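About Us

Hi, and welcome to Tisholm! We're a small company with a slightly odd daily routine – we do everyday chores by hand, over and over, so that a learning system has something decent to learn from. I started the place with Irena Jasińska and a lot of borrowed kitchenware, and there are 5 of us now.

Our biggest project at the moment is called Orier, and it's all kitchen tools. Ladles, mostly, if I'm being fair (I dream about ladles). One of us puts on a long-sleeved top, picks up a pair of hand-held grippers and works at the table with a utensil stand, one short task at a time. Every try gets saved as its own example, and we've got 2343 of them so far for Orier alone!
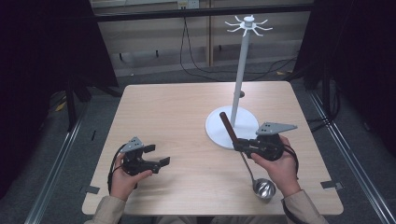 Irena says the number matters a lot less than the spread, and that she would take 100 tries done in different ways over 1000 that all look the same. She's the one who goes through everything at the end of the day, so we listen. Slow tries stay in, clumsy ones too, as long as the task gets finished. If somebody stops to scratch their nose halfway through, out it goes.

Our older project, Hopkin, was folding and stacking – towels, napkins, plastic tubs. It wrapped up in January and we still use its labeling rules, with a few changes for things that hang on hooks.

We're always happy to hear from people who want to come and do a shift at the table. You don't need a technical background, just steady hands and some patience with doing the same thing again and again. Mornings start at nine and the coffee's on well before that, so come say hello!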